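Thirteen Ways to Fail a T-Shirt

I went into this line of work to build machines that think. This July I have mostly been doing laundry.

The plan, as it was sold to me over a sandwich, was that the robot would learn to handle clothes by watching examples. Where the examples would come from got less attention. They come from me and two colleagues, taking turns in the operator gloves, moving our own hands while the robot's hands copy us, over and over, until we have enough recordings that the model can have a go by itself. We call the project Prama. The folder where the recordings end up is called prama_final_new, so you can see how organized we are.

A decent session gives us 39 recordings we can keep. My first session gave us 12. I picked up a shirt the way I pick up a shirt at home, which is to say without thinking, and the hand closed on air. Then it closed on the table. You don't notice how much of grabbing cloth is feeling for it until you have to do it through fingers that don't report back to yours.
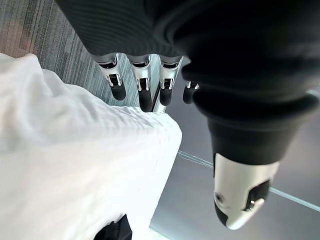
So you learn to slow down. Come in from above, thumb well out to the side, wait a beat, then close. If you rush, the recording has a rushed grasp in it, and the model will cheerfully learn to rush. It also learns your hesitations. For a while our early model would stop over every piece of clothing for two full seconds, and I recognized the pause. It was me, trying to remember which way my wrist bends.

White cloth is the worst. Under our lights the wrist view washes out and the folds more or less vanish, so you're aiming at a bright patch and hoping. I asked if we could dye everything beige and was told that people own white towels and the robot will have to cope.

The other thing that eats the day is resetting. Every recording needs a starting arrangement that's a little different from the last one, and I am terrible at random. My casual heaps all look alike. We now have a sheet of 122 starting setups (basket turned, basket nearer the edge, dark thing on top, dark thing underneath) and you just work down the list like a very dull cookbook.

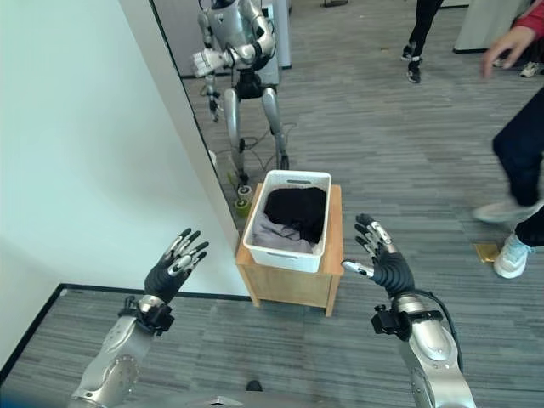 Basket on the cabinet, hands up, two garments to go.

The basket setups are my favorites, if I'm allowed favorites. Dark clothes on top of pale ones give you something to aim at. Reaching down past the rim is fiddly, though, and I've thrown out 13 recordings this week for clipping the side on the way in. There's an argument going on here over whether we should keep those, on the grounds that the model ought to see someone recover from a bump. I'm for keeping them, mostly out of vanity.

Next up is folding, which I can't do properly with my own hands either. I've been practicing on the couch in the evenings. The fitted sheets have been postponed.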